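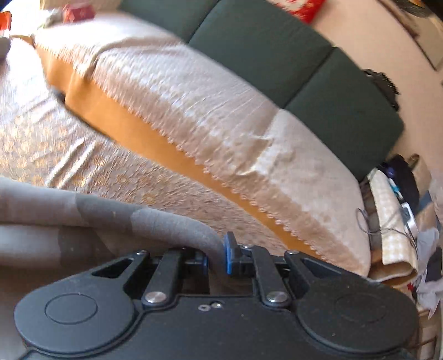

**Visit to the Srisuk robotics club, 25 Jan 2019**

The sign outside the Srisuk community center promises pottery, tax help and "ROBOTS (upstairs)." Upstairs is three flights. I mention this for parents who are thinking of bringing a stroller, as one father had, and who was still getting his breath back when I left.

I had been invited by Hatice Baysal, who runs the student project and seems to own the only working pen in the building. She has 15 students, aged from middle school to a very tall senior, and they are getting ready for the Grastico household tasks meet in August. The rules run to 20 pages. Two of those pages are about cushions.

That was news to me. I had pictured robots fighting, or at least bumping into each other with some feeling. The Grastico meet wants them to tidy up. A team gets a living room it has never seen before, with a sofa in whatever state the judges have left it, and scores points for each thing put back where a reasonable person would put it. There is a long footnote on the meaning of "reasonable."

The club's answer is to practice with the gripper in hand first. A student holds it, works the fingers and does the job the way the arm will later have to do it: straighten a throw, pull a cover flat, stand a cushion up. All of this gets recorded, and the recordings are what the arm learns from. By the time I arrived they had logged 1330 tries, many of them at home, on family sofas. Mothers have apparently asked when the study of their particular sofa will be finished.

I was allowed a turn. The gripper is heavier than I expected, and my first cushion went on the floor. So did my second. "We keep the bad ones too," said the tall senior, typing something next to my name.

Fabric is the hard part, I learned. A block sits still and waits for you. A bedspread slides off the seat while you are dealing with the corner, and a lace edge catches on things. The team calls this problem Jekisow, after a blanket that beat them last year, and they say the name with real bitterness. Their new finger pads are supposed to help. They had been swapped twice during the afternoon when I asked, and one was on backward.

Uthai Rattanakul teaches math at the high school and looks after the code. He walked me through a chart of successful grabs, which went up nicely, then down, then up. I asked about the dip. He said that was when they switched to the Zanivwood arm, and that he would prefer to talk about the part after it. The part after it is pretty good.

The live demo began late. The arm picked up the corner of a dish towel, held it in the air for a long moment and set it down more or less where it had been. The room clapped, and I did too. On the second go it folded the towel once, and the father with the stroller stood up to see.

Visitors are welcome most afternoons during term. There is coffee, and you should bring your own cup. If you have an old bedspread you don't mind losing, Hatice will take it, the more ruffles the better.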